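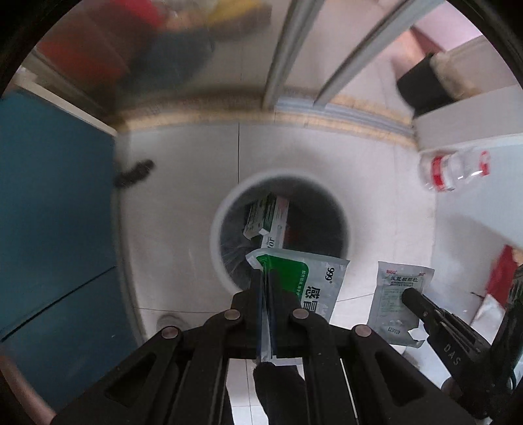

Why does a policy that can fold a shirt still fail to drop a wrapper into a bin? The short answer is timing: the moment of release is the least observed and worst labeled part of most manipulation data, and the control software inherits that gap.

Engineers at Ruiz-Ortega ran into it while building Turby, a planner for household cleanup. A grasp leaves clear traces. The fingers close, the width reading settles, and the object moves with the hand. A release leaves almost none. Thin film packaging makes matters worse, as a sachet or a wrapper barely changes the gap between the fingers, and a width sensor can read the same value with or without it.

The first version of Turby treated opening the fingers as a single event. It was trained on 3,494 segments cut from hand-held gripper recordings, and the cutting tool, Nelow, placed each boundary where finger width began to change. That worked for boxes. For film it put the boundary too early, and the planner learned to consider the job done while the plastic was still hanging from a fingertip.

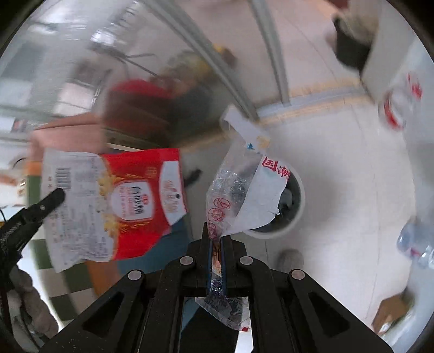 The fix was mostly in tooling. Nelow now marks a release only when the tracked object and the fingertip have moved apart in 4 consecutive video samples. Segments that never meet the test are set aside for review by hand. After that pass, 2,029 remained in the training set – a smaller pool, but one with consistent endings.

Turby's controller changed as well. It predicts short action chunks and checks the view again before committing to the next one. If the film still appears attached, it reopens the fingers and retries up to 2 times, then asks for a new plan.

Tests in the Bruvville lab still show trouble with clear plastic, where the tracker tends to follow a reflection instead of an edge. The team is working on a separate mask model for transparent items, due for its first trials in March.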